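Workshop tips: keeping a little gripper gripping

5 min read
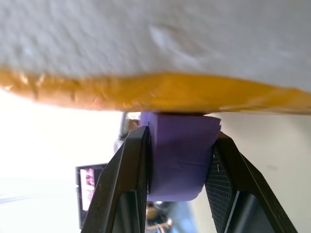 Purple block, both pads on, and a white bit of fluff on the right-hand pad.

I've had the small arm on the end of the bench for long enough now that I've stopped fiddling with the program and started fiddling with everything else, and my grip problems have pretty much dried up since. So these are my notes on the fingers, the pads and the wrist camera, in the order I do them. Mine is a Nemia arm with a two-finger gripper, but most of this will carry over to whatever you've got.

Start with the pads

The pads do all the work and get none of the attention. Mine have a fine crosshatched pattern in the rubber, a bit like the sole of a boat shoe, and the grooves love fibres. Have a look at the right pad up there and you'll see what I mean, one tiny white fleck sitting on the upper part of it. A single thread won't do much harm. A whole mat of them will, and you don't notice it building up (I certainly didn't, the first winter).

What I do:

- Power off, air off if you've got air. Fingers open first.
- Soft dry toothbrush along the grooves, one diagonal and then the other.
- Press a loop of masking tape onto the pad and peel it off. Do it again with a fresh bit.
- If they still feel slick, a damp cloth with one drop of dish soap, then a clean damp cloth, then leave them alone for 60 minutes.

Please don't use metho or brake cleaner on rubber pads! I did, once, on a set I'd only just fitted, and they went shiny and hard and I had to bin them. Check the maker's sheet if you want something stronger than soap.

I keep a spare set in a jar with the lid on. The last ones came from Brunora and they were a hair thicker than the old ones, so don't swap just one side. Change both, keep the old pair for rough jobs, and redo your closing width afterwards or you'll be squashing things.

Soft things want a slow close

Anything with a bit of give is harder than it looks. A soft block will bulge around the pads if you come in too fast, and then it rolls a little on the way up and you're putting it down crooked. I close to just touching, wait a beat, then go the last bit at low force. It adds a moment to each pick and I don't begrudge it one bit.

Some other bits I've settled on for soft pieces:

- Aim for the middle of the pads. The tips are fine for picking up washers and hopeless for foam.
- Put any loose flap or folded edge to the side, away from where the rubber lands, if you can manage it.
- Mark your low force setting on the cabinet in pencil. I've lost mine twice by "just trying something".
- If it's pushing up against a surface, stop short and creep. Soft stuff hides the contact until you're well into it.

Tape, glue and other sticky business

Glossy tape near a gripper makes me nervous. Brush a pad against a sticky corner and the glue comes away in the grooves, and from then on every piece hangs on a bit too long when you let go. Burnish the ends down with the back of a spoon before you start. Wrinkles are ugly and mostly harmless, lifted ends are the ones to fix.

For glue that's already on the pad, roll it off with your thumb. Then more glue from the tape loop trick, funny as that sounds, because the new tape grabs the old gunk. Go gently round the edge where the rubber meets the plastic, that's where mine started peeling.

The camera on the wrist

Mine looks straight out between the fingers, so it sees whatever the wall and the lights are doing as well as the work. A white wall is murder for this. It blows out to nothing and the dark fingers in front of it go to plain black shapes. I've been meaning to paint a patch of mine grey since August and haven't got to it, so in the meantime:

- Turn the bench lamp to face away from the wall.
- Lock the exposure once it looks decent. Auto will chase the wall every time the wrist turns.
- Wipe the lens with a glasses cloth, never the toothbrush you used on the pads.
- Turn off or turn away any screen that's in view if your software hunts by colour. A bright pink picture on a monitor can be very distracting to a machine looking for something purple.

Check the colours under the lights you'll be using, too. Purple is a cow of a colour under warm bulbs.

Screws, and the noise

Every fortnight or so I put a key on the finger screws. There are 4 on mine, and one of them always wants a smidge. Don't lean on it, they go into plastic. If a finger has a wiggle you can feel by hand, the screws are the first place to look and the pad mounts are the second.

Then I cycle the gripper with nothing in it, 13 times, and just listen. You get to know the sound. A click on closing was a crumb of foam down in the hollow at the bottom of the left finger, and I'd have had the whole thing in pieces looking for it if I hadn't shone a torch in first. A wooden skewer got it out. A gritty noise I'd take more seriously, and the folks at the Mokcombe makers' shed put me onto a dry lube for the slides that doesn't fling onto the pads.

My log says over 700 closes on the present set of pads, and the grooves are still crisp, so I'll leave them be until the pattern starts to go flat at the centre.

One more for the toolbox: keep the toothbrush on a string tied to the bench. I'm on my third.

Contact | © Toledo Bench Notes | Back to top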